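A visit to the Jenevbridge pottery open day

The Shevchuk pottery in Jenevbridge opens to the public on one day each year, and this year it was 2nd August. I had bought seconds from their shop before but had never been past the counter. Entry was free. Parking was in the field behind the chapel and cost $2, cash only.

The works is in three long brick sheds beside the creek. You start in the clay store, go through the casting and throwing rooms, and finish at the kilns. Tours left when enough people had gathered at the door. Ours had a retired couple, a family with two teenagers, and me.

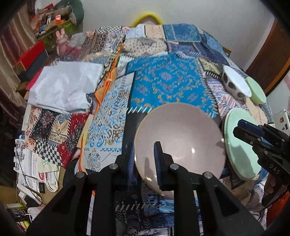
Siwan James
Visits secretary, Hiline Craft Circle

Our guide was Halyna Kostiuk, who has run the glazing side for many years. She took us first to the clay store, where the bags are stacked on pallets under plastic sheeting. The pottery uses two bodies, a white earthenware for the everyday range and a gray stoneware they call Utinov, after the lane where the first kiln stood. The stoneware shrinks more in the firing, so a mug has to be thrown noticeably bigger than you would expect. Halyna passed around a raw one and a finished one from the same batch. The raw one was very light and felt chalky.

In the throwing room Fedir Ivanyshyn was making small jugs. He weighs out the clay for each one beforehand and lines the balls up under a damp towel. Pulling the lip took him a second or so. One of the teenagers was allowed to try it and the jug folded over. Fedir put the clay back in the bucket and started another.

The casting room was less interesting to watch, as most of the work is waiting for the molds to draw the water out. It was also the hottest room after the kilns. The plaster molds go soft at the edges with use, and the old ones are stacked outside along the fence.
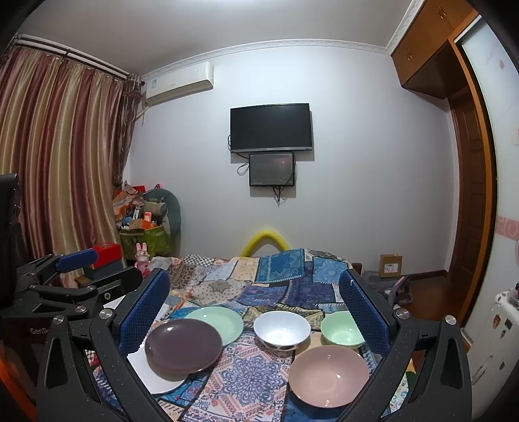
Glazing is done by dipping, with tongs, and the marks are touched up by brush. Halyna keeps a wall of test tiles going back to the first firings, each with a number scratched on the back that matches a page in her notebook. She said the pale colors are harder than the dark ones because any iron speck in the clay shows through. The big kiln holds 3000 pieces when it is packed well. It needs 60 hours from lighting to unloading, most of that spent cooling.

Lunch was soup and bread in the yard. The line was long and the soup had run out by the time the second tour came through, so eat early if you go.

The seconds sale was in the last shed, with 20 percent off the marked price. I bought a casserole with a pinhole in the lid and two saucers. They wrap everything in newspaper, but you need to bring your own box.

The sheds have stone floors and a few steps, with a ramp at the creek end only. The shop stays open through October. For group visits, write to Nadiia Tkachenko at the pottery office.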